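Home | Features | Workshop | Storage | Archive | Subscribe

Storage

Wood Panels as Room Dividers: Load, Light and Fixings

6 min read

A partition that stops short of the ceiling is the cheapest way to split a room that has to do two jobs. It needs no wiring, it passes light over the top, and in most cases it can be taken down in an afternoon. What it does badly is stay upright. A panel held only at the foot behaves as a lever, and anything leaned against it works the base fixing loose over time.

The Raltgate pattern, which has been in small-batch production since August, deals with this by separating the two functions. The panel carries no load. Shelves and boxes stand on the floor or on a separate plinth in front of it, and the panel is fixed to the plinth with 4 brackets, two at the heel and two a hand's width higher. The upper pair does most of the work. With the upper pair removed, a test panel at the Eredstead workshop moved visibly at the top edge under light hand pressure. With the pair refitted, it did not.

Material

Solid softwood boards are the usual starting point. They are light, they take screws well and they can be planed on site. They also move with humidity, across the grain far more than along it, so a wide panel glued up from several boards should never be screwed rigidly at both edges. Slot the holes on one side and use washers under the screw heads.

Knots need a decision before assembly. A tight knot in the middle of a board is cosmetic. A knot at an edge or under a bracket is a weak point and should be cut out or turned to a position where nothing is fixed through it. Resin will bleed through paint from most knots unless they are sealed first; under clear oil, sealing makes little difference to the look.

Finish affects light more than most buyers expect. Pale wood left clear reflects a warm, diffuse light into the space behind it. A white painted surface next to it reads as brighter and flatter, and the two together will make an inexpensive room look evenly lit with fewer lamps. Dark stain does the reverse, and it shows dust.

Boxes

Box color deserves more attention than it usually gets in a storage plan. The Grønli range is sold in 3 depths, and all of them share one lid, so the depth cannot be read from above. Color is then the only thing a user sees from a distance. One color per category works well. One color per depth works better where the boxes are stacked, as the heavy ones can be kept at the bottom without lifting anything.

A box placed hard against a panel will mark it. Leave a finger's gap, or fit a strip of felt at rim height. The rim is the widest part of most molded boxes and it is the part that rubs.

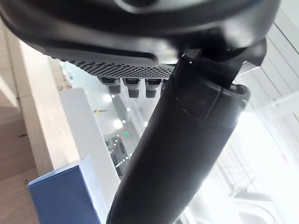

Contrast is the practical test of a box color, and it should be made against the surface the box will stand in front of. Pale wood is forgiving: the grain is low in contrast and nearly any strong color separates from it. The royal-blue box standing in front of the light wooden panel is easy to pick out, and its upper edge, lighter and almost white, gives a clear line where the rim begins. Set against the smooth white panel or pillar beside it, that same pale edge would have less to work against. A dark rim is the better choice for a white wall.

Fitting order

Plinth first, leveled in both directions. Panel second, held plumb while the lower brackets go in. The upper brackets follow once the panel has been checked again. On the Brudton plinth, adjustment is limited to 2 turns of each foot, so a badly sloping floor needs packing before the feet are set. Boxes go in last, heaviest at floor level. Recheck the upper screws after the first heating season and tighten them by hand.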